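## Sorting small packets into baskets

The Zervas packing room has gone back to plastic baskets for small orders. The deep cartons we used through the spring held plenty, but the packets slid under one another and the bottom layer was hard to reach. The new baskets are shallow enough to empty by hand and have slotted sides, so a glance usually tells you what is left.

The change came in with the Hotedow order, which called for 500 mixed sets. Each set takes small items from several piles, and the piles are kept apart on the tabletop until a basket is ready for them. Members at Skanudbridge had been working this way since August and passed on their notes.

A few points from those notes:

- One kind of packet per basket. If a pile is too small to fill one, leave it on the table.
- Put packets in flat where you can. Wrinkled ones take up more room and should go on top.
- Go by color when you call out a basket. Red and green are easy to tell apart from across the room – numbers on tape were not.
- Wipe the tabletop at the end of the shift. Crumbs of tape and paper stick to the baskets and end up in the orders.

The last count before the break was 1,681 packets sorted, with 214 held over because the seals needed checking. Those are on the Dekeditz shelf and should stay there until they have been signed off.

We have room for 20 more baskets of the same size. If your bench is short, leave a note on the supply sheet by the door before noon. 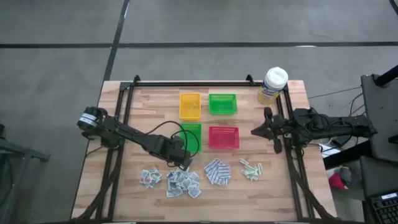
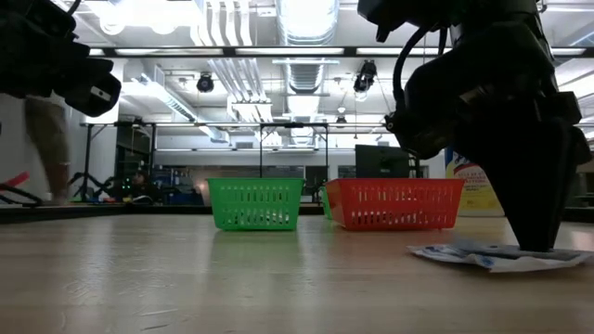
Baskets on the sorting table, with a white and pale blue packet near the red one in the second photo.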